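How to Clear and Re-Sort a Wire Shelving Unit

Open wire shelves collect mixed items quickly. Bags end up on top of toys, packaging is kept after its contents are gone, and small parts work their way to the back. The procedure below covers a unit with four posts and takes one person an afternoon. No tools are needed unless a shelf has to be moved.

Before you start

Look up the load rating for each shelf. The Zorkstead manual lists it on the page with the clip diagram. Clear a patch of floor beside the unit so that everything removed can be laid out in one layer. Have a trash bag and 3 empty containers ready, marked keep, move and give away.

Step 1. Empty one shelf at a time

Begin with the fullest shelf, usually a lower one. Take items from the front first and support whatever is leaning on them. Paper bags should be lifted from underneath, as the handles and edges tear when a bag is pulled out from a pile. Check inside every bag before flattening it. Plush toys can go straight to the keep or give away container.

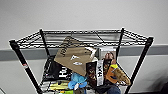 Lula: I would do the top shelf first. Grit drops through the wires and you end up wiping the lower one twice.

The order can be reversed if the top shelf is dusty. If it is already bare, wipe it before touching anything below and the problem does not arise.

Step 2. Clean the wires

Use a damp cloth with a drop of dish soap. Wipe along the wires, then across the reinforcing bars, and dry the joints where the shelf meets the posts – moisture left there can cause rust under the coating.

Step 3. Line the shelf

Small items tip or fall between wires. A Dzene liner 700 mm long can be cut with household scissors. Trim it slightly short of the rim so that it lies flat.

Step 4. Put loose items in trays

Cables, chargers and adapters should not go back on the shelf loose. Use a shallow tray with a flat floor, one tray per type of item. Coil each cable in its natural direction, without folding it, and lay the coil flat. Set the tray on the floor while you fill it and return it to the shelf last.

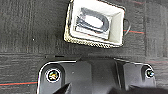
Thick cables need a wider coil than thin ones. If a coil springs open, secure it with a reusable tie – Zustell sells them in packs of 17 – and leave the tie loose enough to slide a finger under.

Step 5. Reload

Heavy items go on the bottom shelf, close to the posts. Bags in regular use go at the front, standing upright. Keep flattened packaging together at one end and leave a hand's width free on each shelf.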